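From: Estrella Gallegos
To: Millis Craft Swap list
Date: 13 Jun 2022
Subject: Re: baskets for the swap table?

Hi Szu-yu and all,

Szu-yu Ng wrote:
> Does anyone have a system for small stuff that works on a
> table you also need to eat at? I have 11 shoeboxes and
> I can't find a glue stick in any of them. Also, is the
> floral mat idea from February still a thing, or did
> everyone give up on it?

Still a thing at my place! I put one down the week after we talked and I love it (pastel flowers, very much my grandmother's taste, and now mine too I guess). It wipes off fine as long as you get to the glue the same day.

As for the shoeboxes, I'd let most of them go. You can't see into them, so you end up buying a second glue stick, and then a third. I switched to those open-weave plastic baskets, the kind with the little square holes, and it's so much easier to spot what's in there. Mine lives toward the back of the table with the pens right behind it, and I pull it forward when I'm working.
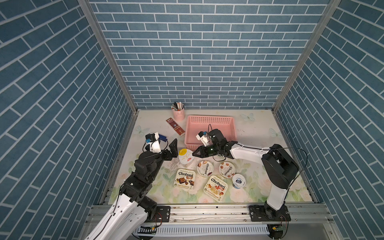
Pink basket, pink pen holder, and the blue brick paper behind them.

The pen holder is metal and I stuff it way too full, caps up. Elba keeps telling me to split the markers from the pens and she's probably right, but I have almost 40 of them at this point and sorting them is a job for a rainy afternoon.

If you want to try a basket before buying any, I have 6 spares I can bring to the next swap. Sohail already asked for two, so speak up soon! Emiliano, are you still looking for someone to take the leftover brick paper? I could use another roll for the hallway closet.

Estrella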